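Filed under: Grant Reports › Home & Workplace Automation

Progress report to the Drummond Fund, second period
Trisstead project: two-handed chores in the home and on the shop floor
Prepared by Elspeth Pollock, project lead, Skevbridge
1 October 2018

Dear friends at the Fund,

When I wrote to you in February I promised that the next report would spend less time on hiring and furniture and more on whether our machine can do anything useful yet. I'm glad to say I can keep that promise, although the answer is going to take me a few pages, and you'll find some of it more encouraging than the rest.

You'll remember that the Trisstead project set out with a list of 13 chores. Some came from households (clearing a table, putting toys away, folding a hand towel) and some from the shop at Wendau, where the staff were kind enough to let us follow them through a stocktaking week and write down every small thing they did with their hands. We chose chores that most people would call easy. I've come to feel rather humble about that word over the past months.

Since the last report we have logged 3,543 attempts across the whole list. An attempt counts only if it was started from a fresh layout and left alone until it ended, one way or another. Of the 13 chores, we now consider four good enough to show a visitor without crossing our fingers, and two more are close. The other seven are at different stages of not working, and I'll be frank about those further down.

Clearing the table is the chore we've put the most hours into, and it's the one your board asked about in particular. We began with hard things only, which meant plates, cups and a serving spoon, and the team got comfortable with those by late spring. Then we started mixing in soft things, the way a real kitchen table has them by six in the evening — a mitten, a napkin, somebody's stuffed animal. That was where our numbers dropped, and they dropped a good deal further than I had expected.

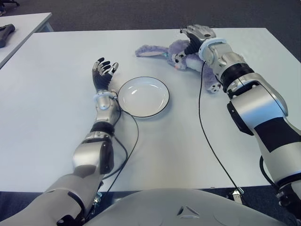 Photo: Skevbridge / Trisstead project

A plate is a fairly honest object. It has a rim, it keeps its shape, and if the fingers come at it from the side at the right height the rest goes well. With the plush bunny the hand can be pressed right down on the body and we still can't be sure how much of it has been taken hold of, with an ear lying out one way and a leg another. In the mixed trials we ask for one hand to deal with the toy and the other with the plate, and the timing between the two has been the real work of the summer. If the first hand moves its object too early, the second has to plan all over again, and a chore that a child finishes in ten seconds can stretch past a minute.

We ran 522 of these mixed trials. The last batch went much better than the first, and the plate side of it is now steady enough that I'd call it finished for our purposes. The soft toy side isn't. The most common failure is a slipped grip on the way to the basket, followed by a grip so firm that the toy won't come free when the fingers open. We have been trying a slower close of the hand, and the early results please me, but I'd like another month of them before I put a figure in front of you.

On the shop-floor side, Wendau has continued to be a generous partner. Facing a shelf — pulling the boxes forward so the row looks full — is one of our four presentable chores, and I confess I was more excited about it than anyone at Wendau seemed to be. They wanted to know whether it could do the bottom shelf. It can't yet. The arms don't reach low enough without changing the mount, and that change is in the budget for next year. Bagging mixed groceries remains out of reach for now. We tried it on 89 occasions and then set it aside, having learned mainly that we'd begun it too soon.

Folding has been slow as well. A hand towel laid out flat is fine. A hand towel dropped in a heap is a different chore altogether, and I've asked that we report the two separately from here on, so that a good result on one doesn't make the other look better than it is.

You asked me plainly at our last meeting whether a family could have one of these at home soon. My own view is that they couldn't, or at least that they wouldn't thank us for it. The chores that work do so at a table of known height, in even light, with an engineer in the building. Speed is a worry too, and so is price, and neither was part of what you funded us to study. A shop with a fixed layout and a quiet hour before opening seems to me the likelier first home, and I would be happy to talk that over with you at more length.

Spending is in line with the plan, apart from replacement fingertips, where we've gone over. Savings on travel cover the difference. The full table is in the attached ledger.

For the coming period we intend to finish the soft-object work, refit the mount for low shelves, and take up the heaped towel again. I'd also like to invite two or three of you to spend a morning with us. Please bring something soft from home for the table if you come, as our own toys are getting rather familiar.

With warm thanks for your patience and your good questions,

Elspeth Pollock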